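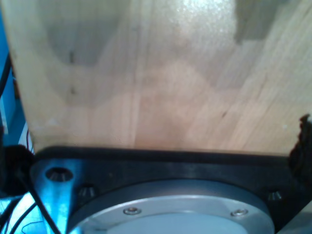

Lornano is looking for people to check our cable-plugging result, and we'd prefer people who doubt it. Our Hamann method was scored over 1093 attempts by the same team that built it. I don't trust that, and you shouldn't either.

You'll review up to 222 clips and mark each one pass, fail or can't tell.
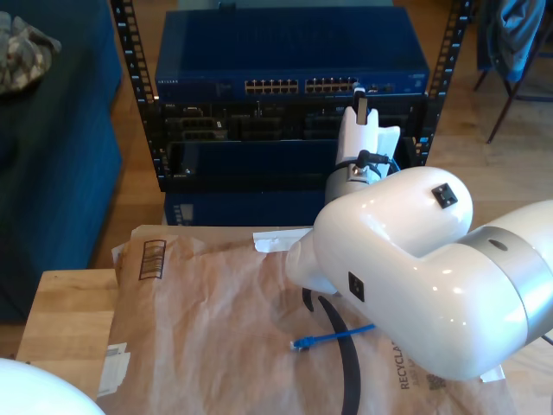
No robotics degree needed. You do need patience and a willingness to say a number looks too good.
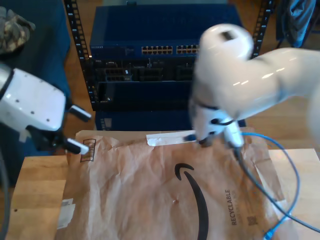
Scoring is harder than it sounds. A gripper can have a blue network cable pinched in its fingers and still be a long way from a plugged-in port, and we suspect some of those got counted. Paid, remote, starts in January. Apply through the Bravedcombe office.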